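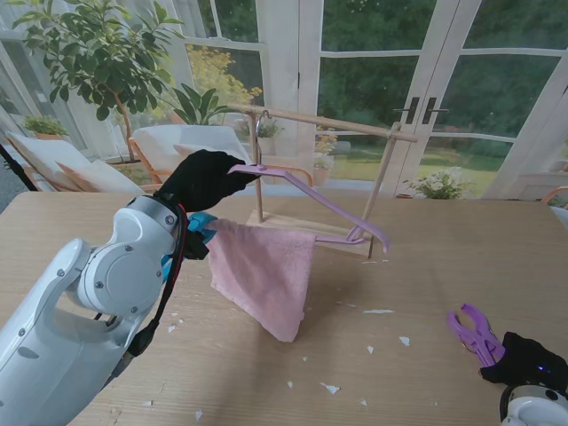
How do you keep hand towels from going stiff and sour when you hang them indoors? Give each one its own hanger, leave air on both sides, and wait until the thick edge is dry before you fold it.

Archives > Padgate Household List > Laundry and Linens > March > Hanging towels on hangers

From: Samina Kazmi
To: Padgate Household List
Re: Hanging towels on hangers

Mahtab, I am so glad you brought this up! I switched to hangers for all the small terry towels last winter and I'm never going back to draping them over the radiator. You asked three things, so I'll go under each one.

Mahtab Taheri wrote:
> I have one of those little wooden racks with a crossbar and
> I'd like to use it for hand towels. Do you put the towel over
> the bottom bar of the hanger or clip it on?

Over the bar, for anything terry. The loops grab the plastic and it stays put. I only use a clothespin for the thin waffle ones, which slide right off if the window is open. Pull the towel a bit past halfway so the two layers aren't the same length – the double hem is the slowest part to dry, and you don't want both hems pressed together.

> Does it matter what kind of hanger? Mine are a mix.

Plastic! I had a couple of bare wire ones from the cleaner's on Hashmi Street and they left rust marks on a pale pink towel that I still haven't gotten out. The lilac plastic ones are my favorites (yes, I have pins to match, and yes, it makes me happy every single morning). Check the bar for rough seams first, or they'll pull loops.

> And how long do you leave them? I tried overnight and the
> middle was still damp.

Overnight should do it near a big window, but I had the same trouble in our old place in Prorkberg. What fixed it was the spin. I run a second short one, 8 minutes, and then give each towel a good hard snap before it goes up. You can feel the loops stand up again. After 10 hours mine are ready to fold, even the fat ones from Talidine that hold water like a sponge.

One more thing, for the small racks with a wooden base: hang the heaviest towel close to a post. I put two wet ones out at the far end of the crossbar once and the whole thing went over into the cat's dish.

I'd love to hear how it goes, and if anybody has a good way to do washcloths I'm all ears – mine still end up in a heap on the faucet.

Samina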